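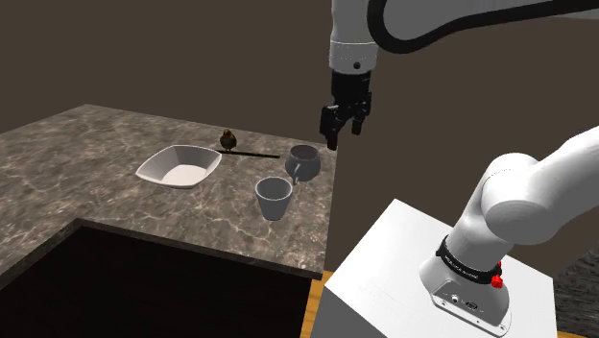
About the Clesadwood Monitor

The Clesadwood Monitor covers local government and elections in Clesadwood, Hellville and the townships along the Trorerar River. We report on city and township councils, the school boards, the county commission, and the races for all of those seats. We do not cover Congress or the White House except when a candidate from our area is running.

We started as an email list. A few residents of Hellville had been going to council meetings and typing up what was decided, and other people asked to be copied on the notes. The list became a weekly newsletter and then this website. We have been publishing for 17 years. The newsletter has 2,390 subscribers and is still free.

What we publish

Meeting reports go up within two days of a regular council or commission meeting. Each one lists the votes taken, how each member voted, and any item that was tabled. If we could not attend in person, the report says it was written from the recording.

Before each primary and general election we publish a voter guide. Every candidate on the ballot gets the same questions by email on the same day, and the same deadline. Answers are printed as received, up to 150 words each. We fix nothing, including spelling. Candidates who do not answer are listed with a note that they did not respond. The guide also has the full text of local ballot measures and the fiscal note from the county, when there is one.

On election night we post results from all 30 precincts in the county as the clerk releases them. We do not call races. A contest is marked final after the canvass. In a close race that can take two weeks, and we get a lot of mail about it.

We also keep an archive of campaign finance reports for local candidates. The county posts these as scanned pages and takes them down after one term. We save them and enter the totals in a table that can be sorted by office and year. The archive has around 3,000 filings. Reports from the first two years are incomplete, and several from Hellville Township were never found.

Endorsements and opinion

We do not endorse candidates or take a position on ballot measures. We do not run unsigned editorials. Letters from readers are welcome and must include a full name and the town where the writer lives. Letters about a candidate stop one week before an election so that the candidate has time to reply.

Members of our staff may vote in primaries. They may not donate to a local campaign, put up a yard sign, sign a nominating petition or hold a party office. The same rule applies to freelancers during any month in which they write for us. A reporter with a close relative on the ballot is taken off that race, and the article page says so.

How we are paid for

The Monitor is published by Sharifi Public Reporting, a nonprofit corporation. Most of our money comes from reader donations, and the rest comes from printing legal notices and from renting our table of filings to two out-of-town newspapers. We do not accept money from candidates, parties, political action committees or anyone holding a contract with the city or the county. Gifts over $500 are listed by name on the Donors page. Our tax return is available at the office or by email.

We stopped taking display advertising some years ago. Legal notices are kept on their own page.

Corrections

If we got something wrong, write to the corrections address below with the headline and the line in question. Corrections are placed at the top of the article and stay there. Errors in vote counts are also sent out in the next newsletter. We do not remove articles on request. A person who was charged with an offense in a story of ours and later cleared can ask us to add the outcome, and we will do it once we have the court record.

Where to find us

Our office is on the second floor of the old Trorerar Grain building in Clesadwood, across from the county annex. The entrance is on the parking lot side. The door is open from 9 a.m. to 3 p.m. on weekdays, with longer hours in the week before an election. Paper copies of the voter guide can be picked up there or at the Hellville library desk.

Tips can be sent by email or left in the mail slot. Please tell us whether we may use your name.

Last updated: December

This site uses cookies to remember your newsletter settings and count page visits. By continuing to use the site you agree to this. Accept | Cookie settings

Contact | Corrections | Donors | Legal notices | Privacy
© Sharifi Public Reporting. All rights reserved.
Back to top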